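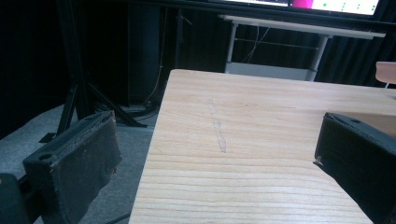 About Tritel

Tritel builds and services hand-held gripper tools for recording manipulation tasks. We were set up in October as a two-bench workshop in Follcombe, and we still do all assembly, pad replacement and calibration at that address.

What we supply

Our main product is the Danzer, a two-finger parallel gripper carried by a person. The operator holds it, opens and closes the fingers, and performs the task by hand while a camera on the tool records the view between them. The recordings are used to train robot arms fitted with matching fingers.

The standard Danzer kit contains the gripper body, one pair of fingers, 6 spare pads, a calibration card and a carrying case. Finger brackets are drilled for our own pads and for customer-made ones; drawings are sent on request. Lead time is 14 working days for a standard kit. Kits with non-standard fingers are quoted separately.

Pads and wear

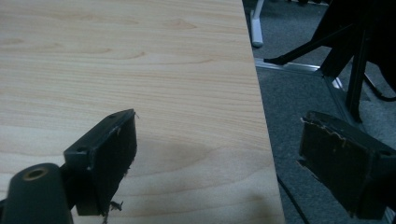
Pads are consumable parts. The facing gives grip on smooth objects and takes up small errors in alignment, and it wears first at the edges and corners. Fraying there has little effect on large rigid objects. It matters more with thin items such as cards, cables and cloth, where a raised edge can catch. We advise inspecting pads after every 40 hours of use and replacing both fingers' pads together – a new pad facing an old one will close off-center.

Recording service

Customers without their own operators can book our recording service, sold under the name Tornton. We work on site or in Follcombe. The customer supplies a task list and the objects; we supply operators, kits and a daily check of the files. Sessions with calibration faults are repeated at our cost. Delivery is on disk or by upload, in the customer's format where one has been agreed in writing.

Support

Each Danzer is covered for 2 years, pads excluded. Repairs are done in the workshop and returned with a new calibration sheet. Please quote the serial number on the base of the body when writing to us.

Page last revised 2021-05-18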